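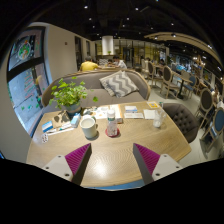 September 13, 2017

Burglary series, lock exhibits. Continued from the February pages. Received today: one euro cylinder, two halves, snapped at the cam, from the rear door of the Festico unit. Seals intact, bag numbers match the sheet.

Fracture face cleaned in solvent, two passes. Swarf kept in a separate tube. Grip marks on the outer half run parallel, pitch fairly even, one jaw only. The other jaw left a smear and is no use for comparison.
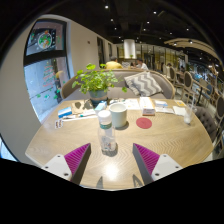
*Entry by the toolmarks bench, Nement laboratory*

Test marks: lead sheet first, then brass blanks from the same batch as before. Suspect grips are the adjustable pair recovered from the Asance car park. Made 30 test marks at three jaw settings. Marks 1 to 4 discarded — blank slipped in the vice.

Comparison microscope at 30x, then 64x. At 64x there is a run of striae on the exhibit that lines up with test 17 over most of its width. It falls out of register near the heel of the jaw. Could be wear since the offence, could be angle. Not enough to write up as a match yet.

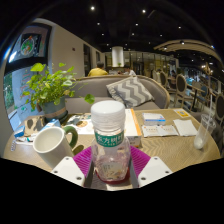
Casts of the exhibit in grey compound, set overnight, to be compared with tests 15 to 19 only. Oblique light from the left for all of them; the earlier set was lit from the right and can't be overlaid.

Giáp exhibit (padlock, item 171) still not opened. Different method by the look of the paperwork, cut shackle, so keep it off this bench until the brass filings are cleared.

To do:

- repeat test 17 with the jaw tilted
- scale bar missing on photos 9 and 10, retake
- order brass blanks, 100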